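Freezing cooked lentils for lunches – how long do they keep?

Alfie Bickerstaff
I've started cooking on one afternoon for the whole week, and lentils are my cheap lunch of choice. I made a giant pot of the brown ones with onion and carrot and now I've got way more than we can eat. Can I freeze them plain, or should I turn them into soup first? My husband swears they go to mush. Also, I bought a 2,000 gram bag of dry ones at Guvgate, so this is going to keep coming up!

Senga Dunbar
Freeze them plain! I do it every January when I'm sick of spending money on takeout. Drain them well, let them cool, then spread them on a tray for an hour before you bag them so they don't clump – flat bags stack better too. Mine are fine for three months.
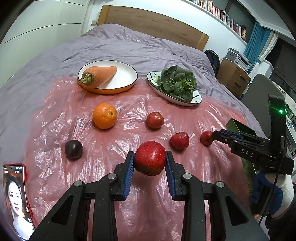

The mush thing is mostly from overcooking, so stop while they still have a little bite. I pack 188 grams per bag, enough for one big salad with chopped apple, celery and a mustardy dressing. Thaw overnight in the fridge and add the dressing in the morning. Soup freezes well too, but then you're stuck eating soup.

drultari_mom
I just leave mine in the pot in the fridge and eat them till they're gone, four days tops. Never tried freezing. Red lentils will go mushy whatever you do.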